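卡尔彭科管乐团八月启动巡演，新编舞曲曲目首次完整登台

（凯斯维尔讯）卡尔彭科管乐团（Karpenko）今天公布新一季巡演安排。乐团将于八月从凯斯维尔（Kesville）出发，先后在三座城市演出13场，曲目以上世纪中叶的舞厅音乐为主，另有乐团近两年整理和改编的一批作品。巡演首站设在凯斯维尔市立音乐厅，随后前往温代蒂（Wundetti），最后一站为斯托索夫（Stosow）。

本次巡演名为“慢四步之夜”，名称取自乐团常用的返场曲。整场演出分上下两个半场，中间休息二十分钟。上半场为坐席音乐会形式，下半场在条件允许的场地撤去前区座椅，开放舞池，观众可以随乐队跳舞，也可以留在后区和楼座就座。

编制与声部

卡尔彭科管乐团成立之初是一支六人小乐队，主要在凯斯维尔河岸的旅馆和夏季茶座演奏，后来逐步扩充为完整的大乐队编制。目前乐团设萨克斯、小号、长号和节奏四个声部，萨克斯声部的乐手大多兼吹单簧管。

乐团的声音特点主要来自木管。在多数改编谱里，主旋律交给单簧管和两支中音萨克斯，小号加弱音器，退到和声位置，长号在乐句之间应答。这种写法音量不大，适合中等规模的厅堂，也便于舞者听清拍点。乐团早年演出的旅馆餐厅天花板低，铜管稍一用力就盖过谈话声，乐手们由此养成了收着吹的习惯，改编者也一直按这个习惯写谱。

新一季在原有编制上增加一支低音单簧管，并在部分曲目中加入颤音琴。低音单簧管主要用于三首慢速乐曲，承担原来由上低音萨克斯吹奏的线条。颤音琴只在下半场出现。

乐谱整理

乐团资料室现存手写及油印分谱422套，大部分是成立后头二十年使用过的旧谱。这批乐谱此前分散存放在排练厅的柜子和几位退休乐手家中，纸张状况不一，有的缺第三小号，有的只剩钢琴谱和一张鼓谱。从前年冬天开始，乐团逐套核对、重新誊写，缺失的声部参照旧录音补写。

到目前为止，已有205套整理完毕，可以直接用于排练。本次巡演的下半场曲目全部出自这一批。其余乐谱的整理工作在巡演期间暂停，秋季继续。

整理过程中遇到的主要困难是版本。同一首曲子往往有两到三种分谱，调性不同，反复记号的位置也不同，有些改动用铅笔写在谱面上，字迹已经很淡。乐团的处理办法是以总谱为准；没有总谱的，以节奏声部的谱子为准，再对照录音确定结尾。凡是补写的段落，新谱上都用方括号标出，方便以后的使用者辨认。

有四首乐曲在旧谱上没有标题，只写着编号和速度。乐团在节目单上沿用原来的编号，不另外命名。如有听众认得出这些曲子，可以写信告知资料室。

曲目

上半场以听赏为主，包括两首进行曲风格的开场曲、一组三段体的夜曲、一首为长号和弦乐贝斯写的对话曲，以及由歌唱声部参与的四首歌曲。上半场最后一首是《渡口的灯》，这首曲子在凯斯维尔流传较广，早年的版本长达九分钟，本次采用的是中等长度的改编版。

下半场为舞曲，顺序依次为慢四步、快四步、华尔兹、伦巴，再回到慢四步。各组舞曲之间不报幕，由钢琴弹奏短小的过渡句连接。乐团建议跳舞的观众穿软底鞋。斯托索夫站的舞池为石面，鞋跟较细者请留意。

每一站的返场曲不同，现场公布。 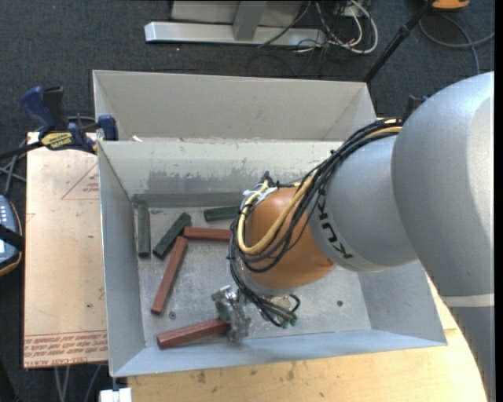
总第13期　第2版

场地与票务

凯斯维尔市立音乐厅是本次巡演中最大的一处，开放舞池时可容纳观众3,000人。该厅去年更换了舞台反声板，乐团已在厅内试奏两次，并据此调整了小号声部的站位，由原来的后排正中移到后排左侧。

温代蒂站的演出在旧交易所大厅举行。大厅没有固定座椅，全部使用活动椅，因此下半场撤椅较快，中场休息相应缩短为十五分钟。大厅内混响较长，乐团在这一站减少快速曲目，把两首快四步换成中速版本。

斯托索夫站设在河畔公园的半露天音乐亭。音乐亭有顶棚，四周敞开，观众席一部分在棚下，一部分在草坪。遇小雨演出照常进行，遇大雨或雷电则移至公园旁的体育馆，届时音乐亭入口处和售票窗口会张贴通知，已购门票继续有效，但座位改为不对号入座。

各站晚场均为晚上七点半开演，六点四十五分开始入场。凯斯维尔站另设一场下午场，两点半开演，曲目较短，不设中场休息，适合年长听众和带孩子的家庭。下午场全程为坐席形式，不开放舞池。

门票分为坐席票、楼座票和舞池票三种。舞池票不含座位，上半场须在大厅后区站立或使用折叠凳，折叠凳由场地方提供，先到先用。学生和六十五岁以上听众凭证件购票享受优惠，优惠票与普通票在同一窗口出售。七岁以下儿童下午场免票，须由成人陪同；晚场不建议带七岁以下儿童入场。

门票自本周五上午十点起发售，可在各场地售票窗口购买，也可向乐团办事处函购。函购者请在信中写明站名、场次、票种和张数，并附回邮信封。已售出的门票在开演前三天可以办理退换，之后不再受理，但可以转让他人使用。

轮椅席位须提前预订。凯斯维尔和温代蒂两站设有专用入口，斯托索夫站由公园东门进入，沿平路可直达观众席。

舞蹈课

为配合下半场的舞曲，乐团在每一站首场演出的前一天傍晚开设一堂基础舞蹈课，地点与演出场地相同。课程时长七十五分钟，内容为慢四步和华尔兹的基本步法，由钢琴和鼓现场伴奏，速度比正式演出略慢。参加者不需要有舞伴，也不需要有基础。持任意一场演出门票者均可报名，不另收费，报名截止时间为开课当天中午。

去年冬天，乐团在凯斯维尔试办过同样的课程。参加者中有不少人反映华尔兹的部分讲得太快，本次课程因此把华尔兹的时间延长，删去了原来的转身组合。

公开排练

巡演出发前，乐团将在凯斯维尔的排练厅举行两次公开排练，时间均为晚上七点。第一次以上半场曲目为主，第二次为全场联排。公开排练免费入场，座位有限，不预留。排练过程中乐队会停下来修改，某些段落可能反复多次，听众可以在停顿时进出。

排练厅入口在院内，从面粉街一侧的大门进入后左转。院内不能停放汽车，自行车可停在北墙下。

录音与出版

乐团计划在温代蒂站期间录制一张唱片，收录下半场的十首舞曲。录音利用旧交易所大厅白天的空闲时间进行，不在演出中录制，所以唱片里没有掌声。录音时节奏声部与管乐声部同在一个大厅，不分轨，每首曲子录三遍，选用其中完整的一遍。

唱片预计冬季发行，附一本小册子，内容包括每首乐曲的来源、旧谱状况和补写情况。巡演期间各站可以登记预订，预订者不需要预付款，唱片出版后由办事处书面通知。

同时，乐团将把已经整理的部分乐谱印成分谱集，供业余乐队和学校乐队使用。第一册收入八首难度较低的乐曲，编制可以缩减到九人。小号声部的最高音作了降低处理，单簧管独奏段落附有简化版本。分谱集的定价和发行日期另行公布。

采访与资料

媒体如需采访，请提前与卡尔彭科管乐团办事处联系，说明采访内容和所需时间。演出当天下午四点至五点为试音时间，各站可接待文字和广播记者入场，试音期间请勿在舞台前区走动。演出中可在两侧过道录制上半场的前两首乐曲，不得使用闪光灯。

节目单、乐团简介和曲目说明可向办事处索取，凯斯维尔以外的媒体由办事处邮寄。曲目说明中有关旧谱来源的文字可以全文转载，请注明出处为卡尔彭科管乐团资料室。

关于卡尔彭科管乐团

卡尔彭科管乐团是一支以舞厅音乐和轻音乐为主要曲目的大乐队，常驻凯斯维尔。乐团每年举行夏季巡演和冬季音乐会，平时在凯斯维尔市立音乐厅和河岸茶座定期演出。乐团设有资料室，收藏本团历年使用的乐谱、节目单和录音，经预约可供查阅。

乐团办事处的接待时间为星期一至星期五上午九点至下午一点，巡演期间由留守人员接待，信件照常处理。

（完）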